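Kernus Plastic Tumblers, Reviewed by Someone Who Swore Off Plastic Tumblers
Posted 7/11/12 by Marlina Latuheru

I own good glasses. They live on the top shelf, where they are safe from my family. For everything below that shelf there has been a long parade of plastic, most of it cloudy, some of it chewed, all of it eventually smelling like the inside of a lunchbox. So when the last batch went out with the recycling in March I told Hugo we were done and would drink from our hands like travelers in a ballad.

He ordered the Kernus tumblers the same evening.

They come in pink, light blue and lime green, and I will say for the record that I would have picked gray. Kernus doesn't make gray. Kernus believes you are having a party. Against a white table and a white wall, which is what we've got, the effect is of three sherbets waiting for a bus.

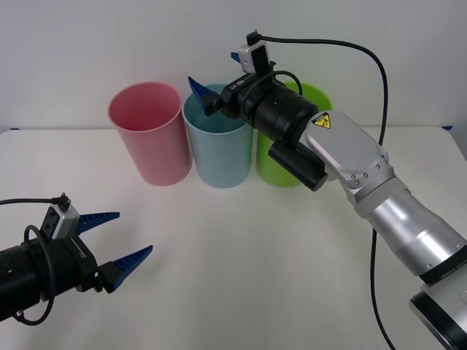
Shape and feel

Tall, a little narrower toward the bottom, with a rolled rim. The rolled rim is the best thing about them. Cheap tumblers usually have a seam right where your lip goes, and these don't. My old set from Gamirer had one you could have opened mail with.

The tall shape is the part I'd argue with. It looks nice. It also means a child's elbow arrives at exactly the wrong height, and a tumbler with nothing in it goes over if you set it down with any feeling. Half full it behaves. I wouldn't take them to the patio on a windy day unless you enjoy walking around the yard after lunch.

Color, after use

I expected the pink to go first, because pink always goes first. Over 200 trips through the top rack (Hugo keeps a tally on the inside of the cabinet door, and I've stopped asking) and it is the same dusty rose it was on arrival. The blue still has its soft shine. The green is still very, very green.

Having a color each has cut down on the arguing, mostly. Wulan claimed lime within a minute of the box being opened and has defended it since. The pink is officially mine. I'd like it noted that I did not choose it either. 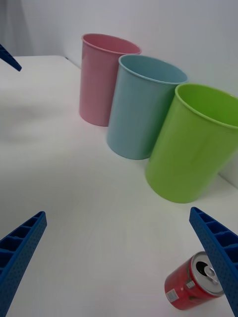 With actual drinks in them

Water, fine. Milk, fine, though the green does something to milk that I don't care to see before eight in the morning. Iced coffee left a faint smell in the blue one that took 2 washes to shift. Tomato juice I haven't tried, out of respect for everybody involved.

Soda is where a plastic tumbler earns its place, or would if anyone here poured it. My household drinks straight from the can, leaves the tab on and the little beads of soda sitting on the lid, then puts it down wherever the mood strikes. I bought into the tumblers partly to end this. Progress has been slow.

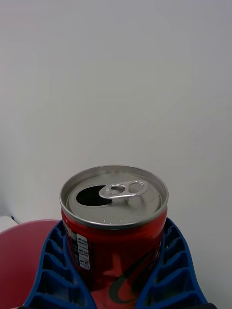

Will a whole can of soda fit in one?
A regular can goes in with space left over, as long as you pour down the side and skip the ice. Add ice and you'll be leaving a couple of swallows behind in the can, to be found later.

Stacking and storage

They nest, but they nest with conviction. Put one inside another while there's any water between them and you'll need two adults to get them apart, one of them swearing. My brother-in-law Ikhsan recommends running warm water over the outer one. My own method is to not stack them, so they stand in a row at the back of the table looking available, and people still walk past them with a can in hand.

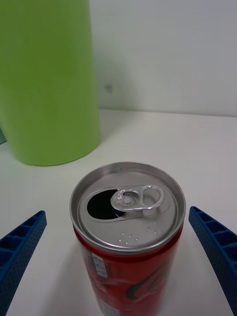 I did try a coaster campaign for a while, with a set of Trundadby cork rounds, on the theory that if the cans were going to win they could at least win tidily. The rounds are now under the short leg of the bookcase, doing good work.

The verdict, then. Good rim, good color, a bit tippy, sticky when stacked wet. I'd give the Kernus tumblers 4 out of 5 and hold back the last one until they make a gray. If you have small children, look for something squatter. If you have large ones, buy whatever you like and hide the soda.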